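# Dzene Bin-Picking Cell: Demonstration Visits

The Dzene cell is offered by Lomis Automation for the unloading of mixed parts from open bins. Firms considering a purchase or a lease are invited to attend a demonstration at the Virkeseo Road workshop before requesting a quotation. The present page sets out what the cell includes, what visitors will be shown, and how a visit may be booked.

## Purpose of the cell

Many small manufacturers receive cut or moulded parts in bulk. The parts arrive in no particular order, and an operator must lift each one out and set it down in the correct position for the next stage. The Dzene cell is intended for this task. An arm works above the bin, a sensor surveys the contents, and the control software selects a part, plans a path and directs the gripper to it.

The cell is suited to workshops that change parts often. It is not recommended for parts that are sharp enough to damage the fingers, for sealed bags, or for loose material such as granules.

## What visitors will see

Each demonstration lasts 80 minutes and is held at the bench. Visitors are seated behind the marked line for the opening talk and may then move to the viewing positions at the side of the cell. The program is as follows:

- an introduction to the cell and its safety arrangements
- a picking session with the standard set of coloured test pieces
- a short session in which staff rearrange the pieces and repeat the task
- a period for questions, during which the arm is stopped

The standard set is made up of bars and T-shaped pieces. These shapes were selected after trials with customers' own parts. A plain bar is simple to grasp when it lies alone, but it becomes considerably harder when it rests against a wall or beside another piece. A T-shaped piece may be grasped by the stem or the crossbar, and the software must choose between them.

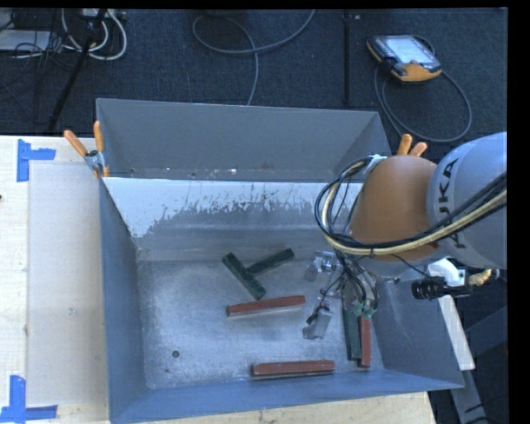 *Photo: Lomis Automation, Virkeseo Road workshop. May be reproduced with credit.*

Red and green pieces are used together in the open metal bin, and the arm reaches in over the side wall. Two orange-handled spring clamps are attached to the bin. Visitors often ask whether the walls interfere with the gripper. They do limit the angles from which a part can be approached, and a portion of the talk is given to this subject. Pieces close to a wall are normally left until the centre of the bin has been cleared, unless the operator has set a different order.

Visitors should also expect to see missed grasps. The cell is demonstrated at its ordinary working settings, and an attempt that fails is followed by a fresh survey of the bin and a second attempt. Staff will explain how the number of permitted attempts is set.

## Equipment supplied

The standard package consists of:

| Item | Included |
|---|---|
| Gripper assembly with interchangeable fingers | Yes |
| Sensor and mounting bracket | Yes |
| Floso control software, single licence | Yes |
| Set of coloured test pieces | Yes |
| Open-topped metal bin | Yes |
| Robot arm and control pendant | Quoted separately |
| Guarding and light curtain | Quoted separately |

The arm is quoted separately because many customers already own one. Floso will run with a number of common arms, and a current list is sent with each quotation. Customers should tell the office which arm they have, including the age of its controller, when they make their first enquiry.

The largest single part accepted by the standard fingers weighs 900 grams. Wider fingers for heavier or bulkier parts can be made to order. Samples of the part must be supplied before a price can be given for these.

## Bringing your own parts

Customers attending a demonstration may bring their own parts for assessment. The following conditions apply:

1. No more than three types of part may be submitted for a single visit.
2. Parts must be clean, dry and free of oil.
3. A drawing or a clear sketch with dimensions should be sent to the office beforehand.
4. Parts that are confidential should be marked as such, and a private session should be requested.

An assessment at the bench gives a general indication only. It does not form part of a quotation, and cycle times observed on the day should not be relied upon for production planning. A written report can be prepared on request, for which a fee is charged. The fee is credited against the price of the cell if an order is placed.

## Safety and access

Closed shoes are required in the workshop. Long hair must be tied back and loose scarves or lanyards removed before entering the viewing area. Visitors must remain outside the reach of the arm whenever it is powered, and must follow the directions of the staff member holding the pendant. Bags and coats may be left at reception.

The workshop is on the ground floor and has level entry from the car park. A hearing loop is available in the meeting room but not at the bench. Please advise the office at the time of booking if a seat is needed during the picking session.

## Open day

An open day will be held on a Saturday in May. Booking is not required for the general session, although places at the bench are limited and will be offered in order of arrival. Customers' own parts cannot be assessed on the open day.

## Booking a visit

Visits are otherwise by appointment. Requests should be made through the enquiry form, stating the name of the organisation, the number of people attending and the kind of part to be handled. School and college groups are welcome and should ask for the group booking sheet.

Confirmed bookings may be moved once without charge. Directions and a parking permit are sent with the confirmation.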